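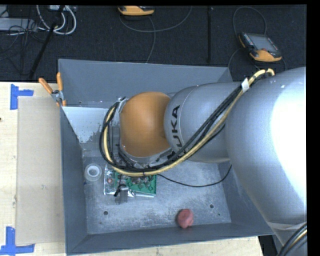
From: Charalambos Raptis
To: cell-practice list
Subject: Re: [cell-practice] Draft 3 of the bin picking rules, cables and pendants

Dear all,

Thank you to Melina for sending the draft before the meeting. I answer only to the part about cables and pendants, the rest I did not finish reading yet.

Melina Balaskas wrote:

> 4.2 The hose and cable bundle on the arm must be
> fixed so that it does not touch the bin in any
> taught position.
>
> 4.3 Pendants are kept on their holder when they are
> not in the hand of the operator. They are never
> put on the floor.
>
> 4.4 Clamps on the bin rim are allowed only if they
> are part of the collision model.
>
> Please comment before the end of February. Vangelis
> thinks 4.4 is too strict, I do not agree with him.

On 4.2: I would write "in any reachable position". With us the taught positions are few, and the planner makes the others. When the wrist turns far, a loop of cable can hang much lower than people expect, and it can catch on a package or on the rim. I propose to add that the person who changes the bundle must move the wrist slowly through its full range, in reduced speed mode, and look at the loop from 2 sides. At Jivari we do this after every change of the hose.

On 4.3: I agree with the rule but the text has a hole. In a cell with two arms there are two pendants, and they look the same. Each one needs a label with the name of its arm, on the front, where the thumb does not cover it. Last year I pressed the stop on the wrong one. Also the pendant cable should have its own path, away from the legs of stands and away from where people walk.

On 4.4: here I am with Melina. A spring clamp has long handles, and they stand up over the rim. If the model knows only the bin, the planner believes this space is free. Vangelis, if you want an exception for short tests, please write the maximum speed in it.

One small question for Chrysanthi. Does the blue tape on the sheet beside the bin belong in section 4 or in section 6? In the Iven cell we check it every morning, but I could not find it in the draft.

I can prepare new text for 4.2 and 4.3 if Apostolos has no objection.

With best regards,
Charalambos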